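My Year Without a Sofa

I sold our sofa in January, and my husband still brings it up at dinner. It was a big brown thing with arms like loaves of bread, and it swallowed half the living room (and every pen we owned). I got 400 dollars for it and felt like a genius for one whole evening. Then we had to sit down.

First we tried floor cushions from Kasesetti, which look wonderful in the catalog and are murder on the knees. My friend Flora came for coffee, went down all right, and needed both of us to get her back up!

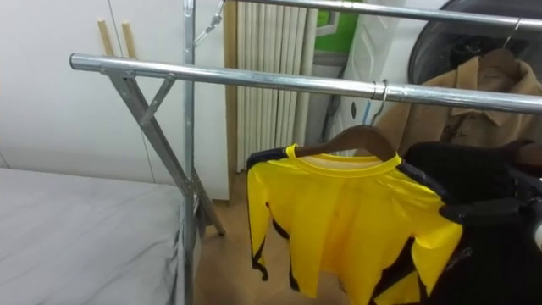
So the cushions went to my niece and I started looking at daybeds. I must have sat on every one in town. A lot of them are too deep, so your feet stick straight out like a toddler's, and the slim ones feel like waiting for a train. The one I loved was the Mukamora, in a mossy green wool, and it cost more than my first car.

I went home and sulked. Then I sat on it again the next week, and the week after that.
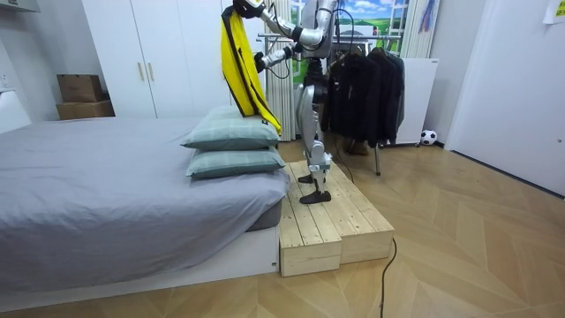 Tetteh Issahaku

What saved me was a pair of secondhand armchairs. They came from an estate sale, 640 dollars for the two, with good frames and awful pink covers. Farhad Safavi, who has a little upholstery shop near us, redid them in a rust corduroy and put new webbing underneath. I'd spent over 1,000 dollars by then, so don't let anybody tell you old chairs are the cheap way out.

But I sit in mine every single night, feet on a stool, lamp on. My husband has taken the other one and says he still misses lying down.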